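Opinion > Home and Living > Essays

August
By a reader in Flulville

The case for the clothes line

When I came to Flulville, I rented a small apartment on the second floor of a brick building near the river. The lease had seventeen pages. I read it slowly, with a dictionary, because I was afraid to sign something I did not understand. On page eleven I found a sentence that I understood at once but did not believe. It said that no laundry, towels, bedding or "similar articles" may be hung or displayed on balconies, in windows, or in any common outdoor area.

I read it again. Then I asked the woman in the rental office what was the danger. She was friendly and she said there was no danger, it was about the look of the building. There is a dryer in the basement, she told me, and it takes cards.

I have lived here now for many years and I am a citizen of this town in every way that matters to me. I pay my water bill, I complain about the bridge, I go to the market in Natau Square. But I have never made peace with page eleven. I want to explain why, and I want to argue that Flulville should do what several places have done already and give every household the right to dry its clothes outdoors.

In the place where I grew up, laundry was a kind of newspaper. From our kitchen window you could see the lines of four or five families, and you knew without asking that a baby had arrived, that a son had come home from the army, that a grandmother was sick and her sheets were changed every day. Some people will say this is exactly the problem. They do not want their neighbors to read their sheets. I understand this wish, and I would not force a person to hang anything. I only notice that the same neighbors can see my car, my grill, my garbage cans and, in December, a plastic deer that lights up. It is strange that among all these things a pillowcase is the one that must be hidden.

The first argument against lines is always property values. I have heard it at two meetings of my present homeowners' association, which is called Mikeck Gardens, although the gardens are mostly gravel. The people who say it are sincere. A buyer drives through the street, they say, sees underwear, and thinks the street is poor. I believe this may happen with some buyers. But we should look at what the argument says. It says that drying clothes in the sun is a sign of poverty, and that a sign of poverty must be forbidden even when the people are not poor, and even more when they are. A rule like this teaches children to be ashamed of a shirt. I do not think the price of my house is worth that lesson, and I say this as a person who has put nearly all her savings in this house.

The second argument is that the dryer exists and it is convenient. This is true. I own a dryer. In February, when my towels would freeze like boards, I use it and I am grateful to it. I am not one of those who think that old ways are good because they are old. My mother washed by hand until her forties and her knuckles were always red, and when she got a machine she sat in front of it on a kitchen chair for one whole cycle and watched it. Nobody should be romantic about that kind of work. But hanging clothes is not that kind of work. It takes me ten minutes, standing up, in the fresh air, and I have solved more problems during those minutes than at my desk.

I tried for some time to obey the rule and also to avoid the dryer. This means that you dry indoors. Many people in apartments do it and they do not talk about it much, as if it was a small crime.

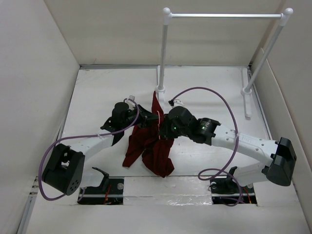 I had in those years a folding rack in the bathroom, a rod over the tub, and a string from the bookcase to the door handle, which had to be taken down each time a person wished to leave the room. In summer this was only ugly. In winter, with the windows closed, the water from the clothes went into the air and from the air into the wall behind my bed. By spring there was a gray shadow on the paint. The landlord sent a man who painted over it, and the next winter it came back. I paid $100 from my deposit for this wall. I still think that the lease should have paid half.

So here is a rule made for beauty which moves the water from the outside, where the wind takes it for free, to the inside, where it damages the building. I have mentioned this in letters. One answer I received said that residents are "encouraged to use the laundry facilities provided." The laundry facilities provided were one dryer for the whole staircase, and it was broken from Thanksgiving until after New Year.

There is also the matter of money, which I would like to discuss without shouting. In my old building, one load in the basement dryer cost $2. If the clothes were thick, they needed two rounds. A family with small children makes a load almost every day. I leave the multiplication to the reader. For some households it is nothing. For the family across the hall from me it was the reason that the jeans were worn one week. They had a balcony facing south, with sun from morning until four in the afternoon, and on this balcony it was allowed to keep a bicycle, a barbecue and two folding chairs.

I know that the environment is usually the first thing mentioned in this discussion, and I put it late on purpose. People are tired of being told that every act in their kitchen and bathroom will save or destroy the planet. I am tired of it also. A dryer uses a lot of electricity or gas, this is known, and a line uses none. If a town asks its citizens to be careful with energy, as ours does in a leaflet each winter, then it should at least not stand in the way of a citizen who is careful with a rope and some pegs. I ask no subsidy for my rope. I ask that no one sends me a letter about it.

Because yes, I received a letter. In Mikeck Gardens the fine for "visible laundry" is $50 for each occasion. My occasion was a tablecloth. It had been my aunt's, it is linen, and linen should not go into a dryer unless you want a smaller tablecloth. I hung it behind the house, between the fence and a hook, on a morning with good wind. At noon I took it in. The letter came with a photograph attached, in which my tablecloth looked, I must say, very nice.

I paid the fine. I have been told since then that I could have appealed, but the form for the appeal is longer than the lease was, and at that time I was busy. Now I have more time, and this essay is in a way my appeal.

What do I propose? I do not propose that every front yard should be full of socks. I am ready to accept reasonable limits. A line can be behind the house when there is a space behind the house. It can be lower than the balcony rail if there is only a balcony. It can be taken in at night. An association can ask that the poles are kept in good condition, the same as it asks for a fence. The small town of Oh, forty minutes north from us, has a rule more or less like this. I have walked there on a sunny day in spring with my eyes open for the disaster, and I saw houses, and behind some houses I saw laundry, and people were buying ice cream.

What I cannot accept is the full prohibition, because a full prohibition says that there is no hour and no corner of your own property where a wet shirt is decent. I think that most of the people who live under such rules never voted for them. They were copied from one set of documents to another by developers, and then they stayed. The members of my board are not cruel people, and when I asked them directly, one by one, at the mailboxes, three told me that they would not mind a line at all. But each believed that the others would mind.

I think a lot of rules live in this manner. We keep them for the sake of a strict neighbor whom we have not met. It would be good if the town council took this one away from the associations, so that no one has to be the first to raise a hand.

Until then I do my towels in the garage, with the door open the width of a hand. They dry slowly and they smell a little of the lawn mower. My sister, when she visits from home, where the lines still go from window to window, asks me each time why I keep my washing in there with the car, and each time I begin with page eleven, and she goes to put the coffee on before I have reached the tablecloth.

Related
What the new recycling schedule means for renters
Letters: Readers on the Natau Square parking plan
Why I still iron my sheets
The bridge, again
Five quiet walks north of Flulville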